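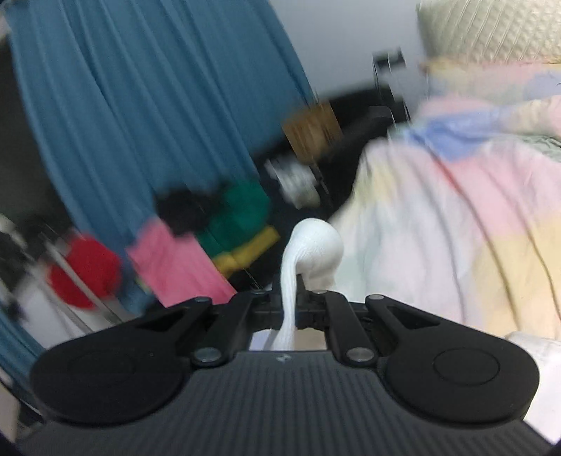
Hester Lowick

The Pluneo came in two boxes, and the second box was mostly a leaflet. I had been sent it to review for Clitier, a magazine that tests things for the home and pays by the word, though only for the words it keeps. My last review had been of a kettle. I had said it boiled.

"Welcome to your last six weeks of laundry," said the leaflet. I read that twice, looking for the threat in it.

The idea was simple enough for the man at Gwynne to explain in a single phone call, although he used three. Gwynne made the Pluneo. The Pluneo was going to be a pair of arms on a stand, and the arms would sort and fold your washing in your own bedroom, the way you liked it done. To find out how you liked it done, they first sent you the grippers without the arms. You held one in each hand and did your laundry with them for 42 days. Then you posted them back in a bag, Gwynne did something to the results, and the arms arrived knowing how.

"So it learns from me," I said.

"It learns you," he said, and I could hear that he'd been told to say it like that.

I should explain that I don't fold. I've always believed that a drawer is a kind of press, and that if you lean on it long enough the clothes inside will come round to your way of thinking. My husband folds, beautifully, but he was on the rigs until March, and the contract had my name on it.

I started on the 21st January with the socks, on the grounds that they couldn't be hard. You squeeze the handle and the two fingers close. You open your hand and they part. A child could do it, and I'm told children are very good at it. I took hold of a sock by its leg, lifted it, and watched the other end flop over and look at the floor. I put it on the bed. I picked it up again. By the time I'd got it next to the one it belonged with, the radio had finished the news and gone on to a play.

The app sent me a message. "Great start! We noticed some hesitation."

It noticed a great deal, that app. It noticed when I picked something up, thought better of it and put it down. It noticed when I sniffed a vest, or at any rate it noticed a vest travelling to face height and staying there for two seconds, and wanted to know whether this was a step. I said it was. There was a box to tick and I ticked it, and so somewhere in a Gwynne building there's a flow chart with that in it and I'll have to live with the knowledge.

By the end of the first week I had begun to cheat. You weren't meant to practise beforehand. The leaflet was firm about wanting "the real you". But I didn't care for the idea of the real me going down to an office to be watched by clever people in good jumpers, and so I took to folding things by hand at night, with the grippers shut in their box, and then shaking them out and folding them again next morning as if it came naturally. I watched films about it. There's a woman online who can do a fitted sheet in 7 movements. I got it down to a number I'm keeping to myself.

My sister-in-law came for lunch and found the airing cupboard.

"Who's been in here?" she said.

"I have."

"No, but who?"

I did what I could. I learned that a jumper wants its arms behind it like a prisoner. I learned to pinch a waistband with one gripper and draw the cloth through with the other, and that if you rush this you end up with a hammock. I started to have opinions on other people's washing lines. Walking through Pevwood to the post office I saw a shirt pegged by its shoulders and had to cross the road.

The app had stopped mentioning hesitation. "Lovely flow today!" it said. I'm a grown woman and I took a picture of the message and sent it to the rigs.

"What have you done with my wife," my husband wrote back, and then, after a bit, "Can it do ironing?"

It couldn't do ironing. I had asked. The man at Gwynne said ironing was on the road map, in the voice people use for somewhere they have no plans to visit.

Whites were the worst. A black sock on a pale duvet is a black sock, but put a heap of white knitting down on all that pink and yellow and even I couldn't always have told you where it stopped. I'd get a good grip on the gathered part, feel very pleased, pull, and discover that I was holding the middle of something. I became patient. It's a strange thing to find in yourself at fifty-eight, like a coat with money in it.

On the last night I did one more basket that I didn't need to do. I went slowly. I had the curtains apart and the window dark between them, and I'd put on lipstick, a fact I had thought I'd leave out of this.

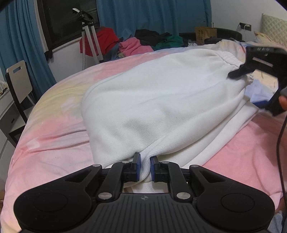 The arms

They came with a fitter, who was very young and took his shoes off at the door without being asked. He bolted the stand together in my bedroom, put the arms on it, and told me it had been built from my sessions, all 174 of them.

"You did loads," he said. "Most people do the minimum. Some of them get their kids to do it and then they ring up because it throws things."

"I like to be thorough," I said, and hoped the arms weren't listening.

He gave it a basket. I'd made up the basket specially, with a range of items, nothing too personal, and I stood by the door with my hands clasped like a mother at a piano exam. The Pluneo reached in and came out with a sock. It lifted it by the leg. The other end flopped over.

It put it on the bed. It picked it up again.

"Bit of hesitation," said the fitter.

It did a jumper next, and did it well, arms behind, a clean turn at the hem. I felt my face go warm. Then it took up one of my husband's vests, raised it to the height where a head would be if it had one, and held it there. We all waited. After two seconds it brought the vest down and folded it into thirds.

"What's it doing there?" the fitter said.

"I couldn't say."

He wrote that down.

He left me with a card and a number to ring, and I sat on the end of the bed while the thing worked through the rest. I had thought I'd go and do something with all the time I was being given. The leaflet had been very keen on this, with a drawing of a woman and a canoe. But I kept wanting to see how it would manage the fitted sheet. It managed it in the same number of movements as I did, including the one where you stop, hold up both corners and wonder about your life.

The review

I wrote nine hundred words for Clitier and they kept most of them. I said that the Pluneo was well made, easy to set up, and slower than a person but better company than a kettle. They took out the kettle. I said that buyers should think carefully about the six weeks beforehand and whether they'd be happy to see them again. They asked me for a score and I gave it four out of five. They asked what the missing one was for and I said socks.

My husband came home in March, brown in the face and thin everywhere else, and put his bag on the bed. He watched it do a load of his shirts. He is a fair man and he gave it the whole load before he spoke.

"It's not how I'd do the collars," he said.

"It isn't how you'd do them, no."

"Can you change it?"

I rang the number. You can't change it, but you can start again, and they'll send you the grippers back for a fee. I told them there was no need. Then I went upstairs, where he had already taken the shirts out of the drawer and was showing the arms, very patiently, what he meant by a collar. They couldn't learn a thing from him by then. I didn't mention it. He had got as far as the third shirt, and I fetched the rest of the basket and sat down to help.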